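Ticket: Office listing shows space that was let in January
Product: Jorau listings portal
Opened by: Sheena MacAulay, Valcárcel Business Center
Assigned to: Rodrigo Alcaraz
Priority: Normal (customer asked for High)
Status: Pending customer

Sheena MacAulay wrote:
Suite 17 on the second floor of our building is still showing as "Available now" on your site. It was let in January. I marked it as let the same day and got the green tick. We are still getting inquiries for it, and I had a man in reception this morning who had driven in for a viewing. Please don't tell me to clear my cache. The man in reception did not have my cache.

Rodrigo Alcaraz wrote:
Thanks Sheena. I looked up the listing by its reference and our system has it as Let. It doesn't come up in a search for the building from here. Could you send the web address of the page where you see it?

Sheena MacAulay wrote:
Attached as text. I'd also like to know how "it looks right from here" counts as an answer. I had the same reply last time, about the parking spaces.

Rodrigo Alcaraz wrote:
Got it. The page you sent is a different listing. There are two records for Suite 17. One is yours, entered by hand, and is marked Let. The other came in through the Jukach feed and is marked Available. They have slightly different floor areas (400 and 500 square feet), so the duplicate check passed them as two separate offices.

Sheena MacAulay wrote:
We stopped using Jukach when the building changed managing agent. Why is it still sending you anything? And 500 is wrong. It has never been 500. Somebody there was including the hallway.

Rodrigo Alcaraz wrote:
The feed was never switched off on our side. The account has a stop request on it but the request has no end date, and without one the job keeps running. I've passed this to Casimiro Lozano on the data team.

Casimiro Lozano wrote:
Feed disabled for this building. I removed the duplicate Suite 17 and checked the rest of the account. There were 37 records from the old feed, most of them hidden already. All are now archived. Search results refresh overnight. Marking as resolved.

Sheena MacAulay wrote:
Please un-resolve it. I'll believe overnight when I've seen overnight.

Casimiro Lozano wrote:
Reopened.

Sheena MacAulay wrote, 18 April 2025:
The bad listing is gone from the search page, I'll give you that. It is still in the email alert. A tenant of ours, Abilio Lorente, gets the weekly alert and forwarded it to me with Suite 17 at the top — wrong size, old photo, the lot. He wanted to know if he could have it cheaper than what he pays now.

Rodrigo Alcaraz wrote:
Alerts are built from a saved copy of the results, and that copy was made before the feed was turned off. I have forced a rebuild. A test alert sent to my own address lists only your current vacancies. I can't recall the emails that have already gone out.

Sheena MacAulay wrote:
A test alert to your own address is fine as far as it goes. I'd like this left open until Mr. Lorente's next one arrives.

Rodrigo Alcaraz wrote:
Will do. Status set to Pending customer, auto-close turned off.
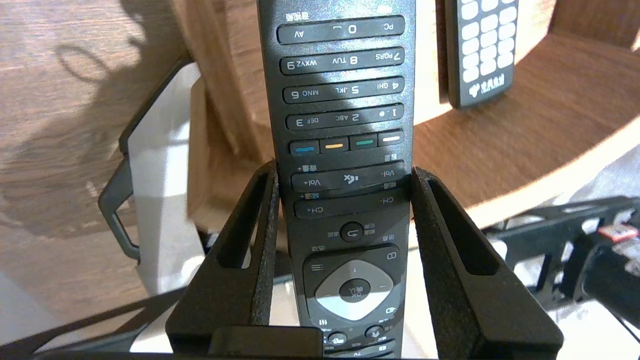 If I mark an office as let, does that also remove it from email alerts?

It drops out the next time the alert is rebuilt, provided there is only one record for the office. If a feed has created a second record, that one has to be marked as let or archived separately.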